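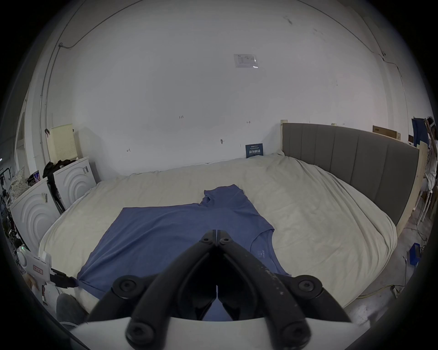
Figure 2. Short-sleeved T-shirt from the household subsample, laid flat on a bed. The printed neck label is visible inside the collar.

3.2 Label legibility and garment age

Care and size information is now often printed directly on the inside back neck of T-shirts instead of being sewn in as a woven tag. Printed labels remove one source of skin irritation but are exposed to abrasion at each wash and each wearing. We therefore recorded label type and legibility for all 257 garments collected in the Kukby household survey.

Legibility was scored by two raters on a four-step scale, from fully readable (3) to no trace of print (0). Raters worked separately, under the same lamp, and with the garment at arm's length. Where scores differed by one step, the lower score was kept. Where they differed by more, the garment was scored again after an interval of 20 days.

Age was taken from the owner's statement and entered in whole years. This is a weak measure - owners tend to remember gifts and travel purchases better than routine ones - and garments with no stated age were left out of the age comparison but kept in all other tables.

Wash frequency was taken from the household diary kept during July. Diaries with gaps of more than two days were treated as incomplete. Line drying and machine drying were entered separately, as heat may affect the binder in some transfer inks. Fabric softener use was noted but not analyzed.

Loss of print was scored apart from fading. A label with sharp but pale lettering can still be read in good light, while a cracked label of strong color often cannot. The two conditions were combined only for the summary score used in Section 4.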